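Opening hours and group entry at the Toltevness monument terrace
Visitor Forum > Monuments and Squares > Toltevness

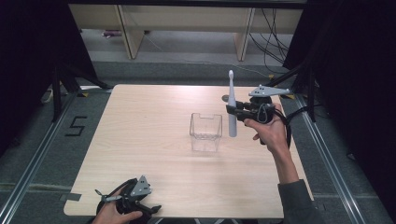
Toltevness, 04/03/2021

Wivulier_VisitorOffice
Members are advised that the upper terrace of the Pelkonen Column will reopen to visitors in May. Groups of up to 21 persons may enter at one time. Organized parties must reserve through the Wivulier visitor office before arrival. The lower square, including the equestrian statues and the memorial wall, remains open at all hours and requires no ticket. Questions concerning the new arrangements may be posted below.

northgate_walker
Thank you for the notice. Please confirm whether the limit applies to the staircase as well as the terrace. On my previous visit the staircase was the slower part, and parties coming down were held at the second landing while others went up.

Wivulier_VisitorOffice
The limit applies to the staircase and terrace together. Descending parties will have priority at both landings.

Allport_Tours
Our company brings coach parties to Toltevness throughout the season, and we wish to register an objection. A full coach must now be divided into 2 or more groups, and the second group will wait in the open square. There is no shelter on the east side and the benches by the fountain were removed. We request that the limit be reviewed before the first coaches arrive.

square_historian
I must respectfully disagree with the previous post. The staircase was built for the keepers of the lamp and was never meant for coach parties. The treads on the upper flight are badly worn. Waiting visitors would do well to read the memorial wall, which most parties pass without stopping. The panel on the founding of the town is the best preserved of the series.

Allport_Tours
The memorial wall is inscribed in the old spelling and has no translation. Our guests cannot be expected to study it unaided. We do not dispute the condition of the staircase.

lindenrow
On the matter of the wall, a printed translation was formerly sold at the kiosk beside the tram stop. I do not know whether it is still available.

Wivulier_VisitorOffice
The printed guide is out of stock. A new edition of 500 copies has been ordered and will be sold at the kiosk and at our office. With regard to shelter, the arcade on the west side may be used by waiting parties, provided the shop entrances are kept clear.

northgate_walker
Is the arcade open in the mornings? The gates were locked when I passed through before 11.

Wivulier_VisitorOffice
The gates will be opened at the same time as the column. The notice at the arcade entrance will be amended.

Allport_Tours
The use of the arcade is acceptable to us for the present season. Our objection to the group limit stands, and we will submit it to the office in writing.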